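3.2 渲染图像中浅色表面的可读性

在前一节,我们讨论了室内照片的亮度分布。本节把同样的方法用于计算机渲染的图像。我们关心的问题是:当背景是浅色时,观看者能不能很快地判断一个物体的轮廓。Dal Bello在较早的报告里已经指出,浅色背景会减弱灰白色部件的边界,但是她的材料只包括家具和陶器,没有包括结构比较复杂的物体。

本研究使用的图像来自Civex图库和Skollent图库,一共2298幅。其中386幅的背景亮度高于我们设定的界限,这一部分作为浅色组,其余作为对照组。所有图像都先转换为灰度,然后用Palumbo程序计算边缘的对比值。每幅图像计算两次,取平均值。

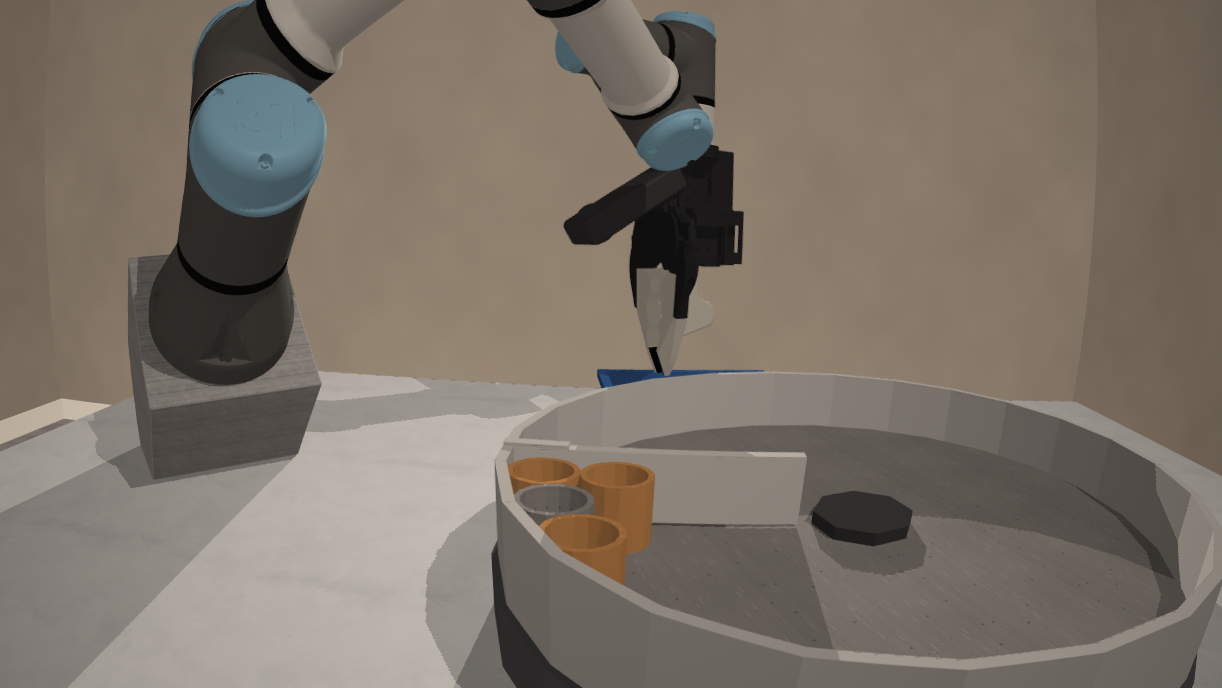

图3 浅色组图像一例。深炭色关节、灰白色管段与浅蓝色端盖位于浅色桌面上方,左侧为灰色木纹底座。

计算的结果显示,浅色组的平均对比值低于对照组,这和我们的预期一致。不过,在浅色组内部,差别也比较大。如果物体同时具有深色部分和浅色部分,观看者常常先找到深色部分,再由它推测浅色部分的位置。因此,只用全图的平均值来说明可读性是不够充分的,应该对不同的部分分别计算。

另外,木纹一类的细密纹理对计算有一定的干扰。程序有时把纹理的线条当作轮廓,使对比值偏高。为了减少这种影响,我们在计算以前加入了一次平滑处理,参数采用Vomwood手册中的默认值。平滑以后,两组之间的差别仍然存在,只是数值稍微变小。

需要说明的是,本节没有考虑显示设备的差异。参加判断的人员使用同一台显示器,室内照明也保持不变。在其他的照明条件下,结果可能有所不同,这个问题在3.3节继续讨论。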